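3.2 Small items on the plate

Most earlier studies of clearing up after a meal or a craft hour treat the plate as a finished thing: it is full or it is empty, and somebody takes it away. We were more curious about the in-between, when there are still small bits lying on the surface and the person clearing has to decide what to do with them. In our own kitchens, at least, a good deal of time seems to go into exactly this – the last few crumbs, the stray bean, the thing that may or may not be wanted later.

The Tultard sessions were set up with that in mind. Each one used pale green plates with a rim, and we put out small dark pieces that show up clearly against the green, along with white material that spreads and clings in a much less orderly way. Laine Ķēniņš, who arranged most of the plates, was careful never to lay the white material in a tidy pile, as she felt (and we came to agree with her) that real leftovers wander. The sessions took place in an ordinary office, with people getting on with their work at the desks nearby.

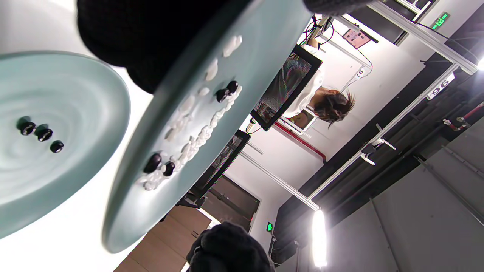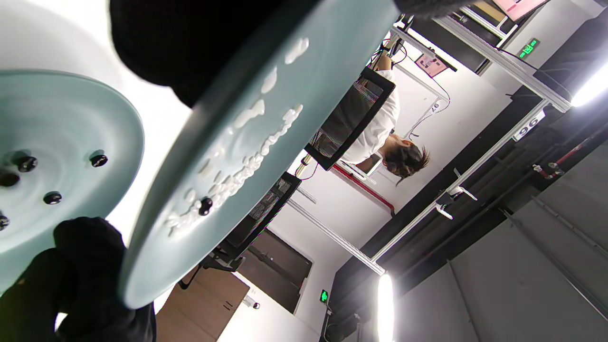 Figure 3. Two moments from one Tultard session. In both, the tilted central plate carries a trail of white material and small black pieces or a single one, with a second pale green plate at the left.

We coded 181 sessions in this way, none of them longer than 300 seconds. Dark pieces were marked one by one, while the white material was marked as a single patch however far it had strayed. Kumaresan D'Souza coded the first batch alone in November, and the rest were shared between the two of us. Where we disagreed, it was nearly always over where a patch ended – a question we return to in the next section, together with the plates from Jestine.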